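Search this site: enter keyword Go

Print this page | E-mail this page

Getting Rings and Marks off a Table

Most marks on a table top come from three things: heat, water and grit. The first two can often be fixed at home. Grit scratches the finish, and a scratch usually stays until the top is sanded.

For a fresh white ring on varnished wood, lay a dry cotton cloth over the mark and go over it with an iron on the lowest setting, no steam. Lift the cloth every few seconds and look. If the ring is fading, keep going. If nothing has changed after 7 passes, stop and try a dab of petroleum jelly, left on overnight and wiped off in the morning.

Dark rings are harder. The water has gone through the finish and into the wood, and ironing will not help.

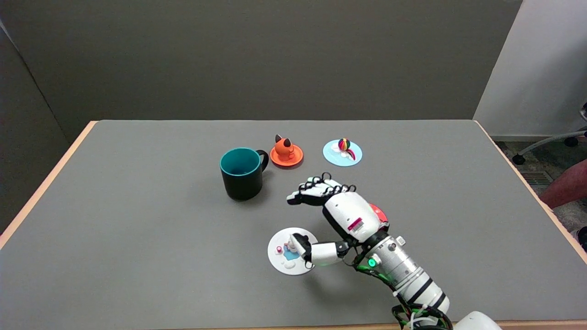

Coffee and tea leave a brown film on painted and laminate tops. Mix a teaspoon of baking soda with enough water to make a paste, rub lightly with a soft cloth, and rinse twice. Do not use a scouring pad. Saucers and coasters save most of this work, but only if there is one within reach of where people put their cups down. Round coasters like the white one in front of the black mug can be set out at each seat and left there. If a saucer or coaster has become the home of an ornament, as with the orange cat and the rainbow balloon, put out another one for drinks.

Wash coasters when you wash the dishes. Sugar dries on the underside and will stick to the table and pull at the finish. Cork ones should be wiped, not soaked, and stood on edge to dry.

Felt pads under lamps and vases need changing when they go hard. Peel off the old pad, take off the glue with rubbing alcohol on a rag, and let the base dry before sticking on the new one. Keep the alcohol off the table, as it will cloud shellac.

Posted by Dénes Vörös, 6 February 2020

Print this page | E-mail this page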